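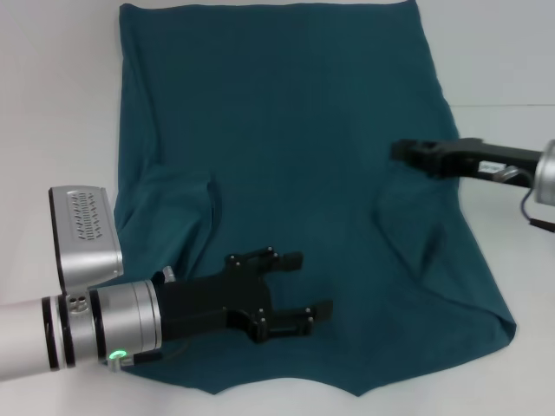 Dark teal knit on a pale tabletop.

Dark fabric and the case for metering by hand

Most exposure advice given to portrait photographers starts with the face. Meter the face, set the key light, let the clothes fall where they fall. I think this is bad advice for anyone who shoots people in dark knits, and a large share of the people who come to a small portrait studio arrive in dark knits. The argument below is for metering the garment as well, with a handheld meter, before the first frame is taken.

The problem is reflectance. A matte dark sweater sends back very little light, and it sends it back evenly in all directions. Skin under the same light sits several stops higher. If the key is placed for the face and nothing else is done, the sweater drops near the bottom of the range the camera records, and the folds at the elbow and the waist go with it. On the back of the camera this looks acceptable, because the screen is small and bright. On matte paper it prints as a flat shape with a head on top.

The usual answer is to raise the shadows later. Modern sensors allow it. A file from any camera made in the last several years will take two stops of lift in the dark areas before the noise is objectionable at ordinary print sizes. I accept this and still think it is the wrong place to solve the problem. Lifting the shadows raises the value of the cloth, but a fold is visible because one side of it is brighter than the other, and that difference has to be put there by a light. Where the original lighting was frontal and soft, there was very little difference to begin with. The slider makes the sweater gray. It does not make it look like knit.

What makes it look like knit is direction. Texture in a matte surface shows when light crosses it at a low angle, and the angle that suits a sweater is seldom the angle that suits a face. A large soft source above the camera flatters skin for the same reason it erases ribbing. So there has to be a second light, or at least a reflector doing the work of one, set to the side and kept off the face with a flag. I use a narrow strip box behind and to one side of the sitter, at chest height, feathered so that most of its output passes in front of the body.

The strip box I have is a Givard, and its only real merit is that the grid stays in. The previous one, a Nuchit, had better diffusion and a grid that fell out whenever the head was tilted past horizontal. I would rather have the even diffusion, but a grid on the floor does nothing.

Once the second light exists, its level has to be decided, and this is where the meter comes in. The procedure is short. Turn off the key. Hold the meter at the sweater with the dome pointed at the strip box, and take a reading. Turn the strip off, turn the key on, and read at the chin with the dome toward the key. For dark wool and cotton I want the strip one stop over the key. For black I go to a stop and a half. For mid-tone cloth the two can be equal, and for anything with a shine, such as satin or leather, the strip should be under the key by a stop or it will blow out along every crease.

None of those numbers can be read off a histogram. The histogram shows the whole picture, including the background, and a dark sweater on a dark background is a single lump at the left with no indication of which pixels belong to what. Spot metering in the camera is better, but it reads reflected light and wants to turn everything into a middle gray, so the photographer has to supply the correction from memory. An incident reading measures the light falling on the subject and leaves the color of the cloth out of it. That is the whole advantage, and it has not changed since film.

Angus Lockyer, who taught the evening lighting course I took when I started, disagreed with this in class and still does. His position is that tethered shooting made the meter redundant: look at a calibrated monitor, adjust, look again. He is a better photographer than I am, and for a single sitter with an hour to spare his method gets to the same place. My objection is about repetition. Last March I shot staff portraits for Kollholm, the furniture maker, over several visits and in two different rooms. The pictures run side by side on one web page. Every navy sweater on that page has to look as if it was lit on the same afternoon. Matching by eye against a monitor in a room with changing window light is slow, and I do not trust my eyes after lunch. Matching two written readings took a minute per setup.

Cost is sometimes raised. My meter is a used Ziron, bought for 230 dollars, and it has needed one battery. Over the past year it has been used on 502 finished portraits. Before that I kept a record of how often I went back into a file only to rescue clothing, and for the year in question the record stands at 14 reshoots and a great many evenings. I have not kept the same record since and will not claim a figure, but I no longer set aside time for it.

There are fair limits to all this. Outdoors the sun is the key and the second light is whatever wall happens to be nearby. With children, any procedure that takes a full minute is a minute too long, and I shoot with one big source and accept the result. High-key work on white does not need it either, since the background spill wraps around the sleeves and separates them without help.

A last point on preparation, as it affects the readings. Loose knit folds differently each time the sitter moves, and a deep crease across the chest will go dark at any ratio. Smooth it by hand, or ask the sitter to, then meter. Clips at the back help if the garment is oversized. Lint shows badly under raking light, far more than under a frontal source, and a roller used before the session saves more time than any retouching tool I know of. I keep two, as the first is always in the other bag.

Posted 12/11/2021 under Lighting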